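Workshop tips: comparing two gripper fingers at home

Use the same objects for both sets, or the numbers mean little. I keep one box of toy blocks and rolls for tests and do not lend it to the children.

Tighten the finger screws after every 6 picks. The Clallex fingers came loose on me in September, and I lost an evening of results.

Write down the closing width before you start. Jolene Waaka sets hers with a strip of cardboard – cheap, and it works with the Gukgate arm too.

Slow the arm near the table. At full speed my wrist camera gives only smear.

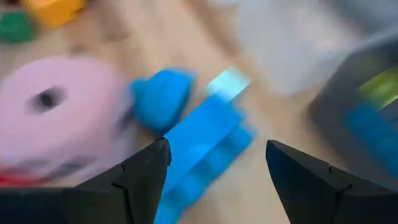
Wrist camera view, black fingers open over the long blue block.

Try each object three times, then change the fingers.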